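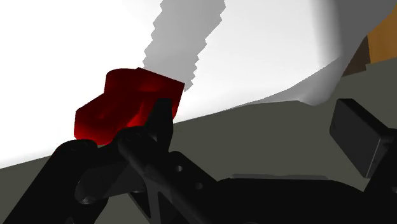 How much of the equipment budget remains for the second gripper station at the Illmont site?

The balance stands at $2948, which covers the mounting hardware and one set of replacement finger pads, but not the second gripper itself.

Progress Report to the Flenholm Fund
Submitted by Clustport Automation Office
Aug 9, 2019

Spending in this period was limited to software licenses and a deposit of $700 to Dumlao for the controller. Dumlao has confirmed the order and will hold the quoted price until December.

Planning work continued in simulation. The team completed 113 simulated trials of the grasping task, and the results are being used to set the finger width and reach to be specified in the purchase request. No change to the approved floor plan is expected.

Two items remain open. The Illmont site has yet to approve the electrical work, and the service contract has been quoted for 6 months only, while the grant terms call for a full year. A revised quote has been requested.

Clustport asks that the Fund release the second equipment payment on the original schedule. The purchase request will be forwarded once the revised service quote is received.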